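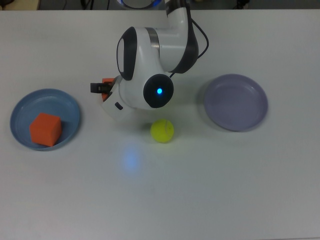
An **edit**, in improvised theater, is the action by which a performer, a technician or a director ends one scene and opens the stage for the next. Edits take the place of the blackouts and scene changes fixed in advance in scripted work. They may be physical, spoken, musical or made with light. A lighting edit depends on the size and brightness of the source as well as on timing. A small indicator, such as the blue light in the middle of the dark joint cap on a white robot arm, is a clear point of color at close range, but a stage edit has to be read by a full cast, often with their backs to the booth, and is usually made with a change to the whole wash. The term is borrowed from film, although an edit on stage is made live and cannot be revised.

## Terminology

The words *edit*, *cut* and *wipe* are used loosely and differ between companies. In most teaching material, *edit* is the general term, *cut* refers to an abrupt edit with no transition, and *wipe* refers to any edit in which a performer crosses the stage. A *button* is a strong closing line or action. It is a feature of the scene itself, and an edit may or may not follow it.

A scene that ends without an edit, with the performers simply leaving, is said to be *walked out*. Some directors treat this as a fault and others allow it in slow formats.

## Types

### Sweep edit

The sweep edit is the form most often taught first. A performer from the side or back of the stage crosses in front of the players, between them and the audience. The players stop at once and clear. The sweeping performer may start the next scene or may continue off and leave the stage to others.

The crossing is normally made downstage. An upstage crossing can be mistaken for an entrance, and beginners are often corrected on this point.

### Tag-out

In a tag-out, a performer touches one of the players on the shoulder and replaces that player. The remaining player keeps the same character, and the new arrival sets a new time or place. A series of quick tag-outs around one character is called a *tag run*. Runs of more than 4 tags are uncommon outside of short, fast formats.

### Light edit

The light edit is made by the technician, most often with a fade or blackout followed by a restored wash. It gives a clean ending and is common in short-form shows, where a host speaks between scenes. In long-form shows it is often kept for the last scene only. A technician who edits throughout a show is in effect a member of the cast, and some companies include the technician in rehearsals for this reason.

### Sound edit

A sound edit is made with live or recorded music. The musician plays over the end of the scene, and the players let their dialogue drop. In musical formats, a sound edit may lead straight into a song.
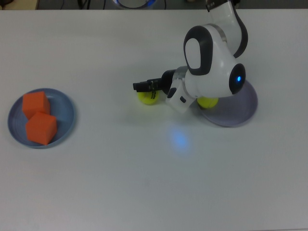
*Orange foam cubes on a blue plate, with a robot arm on the right side of the table.*

### Organic edit

In an organic edit, also called a *transformation*, the whole cast turns the current scene into the next one through shared movement or sound. No single performer can be named as the editor. The form needs a cast used to working together and is rarely attempted in jams or mixed-level shows.

### Called edit

A called edit is given aloud, usually with the word "scene" or with a short spoken description of the next place. It is mainly a training tool. The Hostier, a long-form structure developed by the company Selen, is an exception: one cast member sits at the side for the full show and calls every edit by naming an object from the previous scene. The role changes hands once, at the midpoint.

## Timing

Edit timing is usually taught in relation to the *game* of the scene, meaning its repeated comic pattern. The common advice is to edit on a high point, soon after the audience has responded to the pattern a second or third time. Scenes built on relationship or story are edited later, after a change in the situation of the characters.

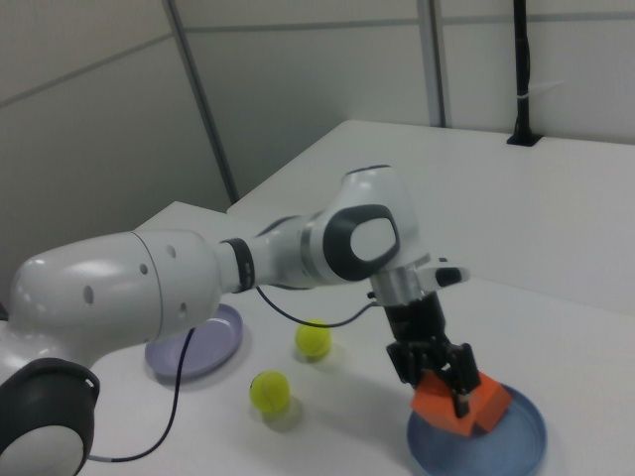 Late edits are more common than early ones among new casts. The teacher Encarnación Ibarra attributes this to the position of the waiting performers, who watch the scene as an audience would and stop preparing to move. Her exercise for correcting the habit places the back line within two steps of the playing area and requires a sweep every 15 seconds, whatever is being said. The interval is then lengthened over the course of the session.

Early edits have their own effect on a show. A scene that is cut before its place and characters are known cannot easily be brought back later, and a run of such scenes leaves little material for the second half. Rory Imrie, who directed Selen for 6 seasons, asked casts to hold all edits in the opening third of a show until each player on stage had been named.

## Use in festival formats

Shared bills put practical limits on editing. At the Dresulis, a winter improv festival held each December, each company is given a 22-minute slot, and the closing blackout is made by the house technician. Casts agree on a final edit signal during the technical check. The Akyol, a studio theater that hosts the late program, has no wing space, and companies playing there use tag-outs and light edits in place of the sweep.
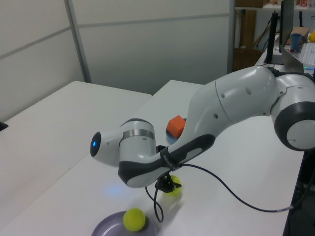

*Robot arm with a small black gripper and a tennis ball on a white tabletop.*

## Criticism

Müzeyyen Yüksel has argued that the sweep edit is overused, and that its regular appearance teaches audiences to expect scenes of equal length. Her own shows rely on slow fades and on walked-out endings. Şükran Eren and Berkay Uçar, who perform as a duo, use no edits in the usual sense — each show is a single unbroken scene — and regard the edit as a solution to problems of cast size. Other performers dispute this view, noting that duos also use edits to change characters, most often by trading sides of the stage or by a turn in place.

## See also

- Back line
- Callback (comedy)
- Long-form improvisation
- Short-form improvisation
- Side-coaching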